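Scene randomization rules, second revision
Filed under: simulation, house rules
Comments (4)

The first version of these rules was a single page I wrote for myself in November. It assumed that one person would build every scene and remember why each asset was in it. Once Zulkifli Khoo started building scenes too, that assumption failed within a week, and we ended up with two copies of the same kitchen that disagreed on the friction of the countertop. What follows replaces that page.

Scope. The rules cover rendered tabletop scenes used for grasp and hold tasks with a multi-finger hand. They do not cover driving, walking or anything with cloth. Our scene manager is called Istine and the asset library is Flanura; both names appear below. If you use other tools, the rules should carry over with little change.

Asset scale. Every object gets its real size in meters before it enters Flanura. No scale factor is applied at load time. If an object needs to be bigger, it is a new asset with a new name. We found 36 objects in the old library with a load-time factor, and in five of them the collision mesh had not been scaled along with the visual mesh. Those five have been withdrawn.

Collision meshes. A low-polygon visual mesh is acceptable for distractors. The object to be grasped needs a collision mesh checked separately, at the contact region, with the collision view turned on. Convex decomposition tends to fill notches and thin gaps, and a hand will then close on a surface that isn't drawn. Record the decomposition settings in the asset file, not in the scene file.

Seeds. One seed per episode, written to the log before the first physics step. Object poses, textures and lighting draw from separate streams derived from that seed. With a shared stream, adding one distractor changes the lighting of every later episode, and comparisons between library versions become useless. Mangundap, our older test set, was built that way and cannot be regenerated. It has 449 episodes and we keep it read-only.

Distractors. Objects that don't belong together are fine. Interpenetration at the first step is not. Istine lets the scene settle, then rejects it if any object is still moving or overlapping another. Do not raise the tolerance to get a scene through. Draw a new one.
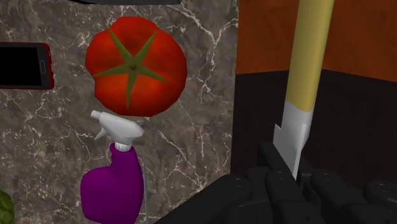
Should a held tool be attached to the hand with a fixed joint during settling?

Only if the joint is removed before logging starts and the grasp is then held by contact alone for the full check period. A fixed joint left in place hides a bad grasp, and the episode will be scored as a success it didn't earn.

Labels. Success is computed from object pose and contact forces, never from the rendered view. The renderer can be swapped without relabeling, and we have done this once. Thresholds live in one file under version control. Changing a threshold means a new version number for the whole set.

Review. Whoever built a scene does not approve it. The reviewer replays four seeds at normal speed and one at quarter speed, then signs the scene file. Zulkifli wants the quarter-speed replay to cover all of them, and I may give in on that.

Still open: how to treat transparent objects, and whether Flurness, the new texture pack, needs its own stream. I'll update the rules when the second one is settled. The first will take longer.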